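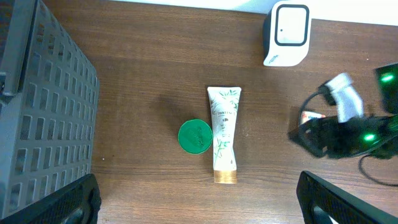 The sorting table at the Akbari open day, with a Pantene tube between the fingers and the crate on the left.

I went on Wednesday expecting to be sold something, and I was. The student project is called Mivivar, and the poster by the door promised "household tidying, solved." Solved is a big word for one tabletop, a crate and a few bathroom things.

Meinrad Wieser, who teaches the class, was more careful than his poster. The team has 300 practice runs on file, he told me, and wants many more before the spring contest at Ondberg. I asked how many of those used a tube they hadn't practiced with. He said 20 — and then changed the subject to grippers.

I stayed for 7 tries. Four ended with the item in the crate, which the students cheered. I'd have liked a score sheet on the wall. Still, the two kids at the laptop answered every question I had, including the rude ones, and I may go back in November.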